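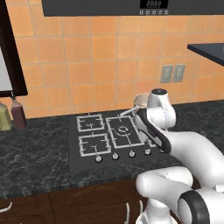 My grandmother's rye bread took two days, and for years I told myself I simply wasn't a two-day person. Then in March my neighbor Elsa Hyvönen handed me a jar of starter over the fence (a jam jar, lid barely on!) and I've been baking ever since, some weeks more than we can eat. I feed it 100 grams of flour every night before bed and talk to it a little, which my husband pretends not to hear. The loaves still come out flatter than Grandma's, but the smell is right, and with cold butter and a slice of cheese I could happily call it supper. Elsa wants one for her sister next, so I'd better go buy more rye.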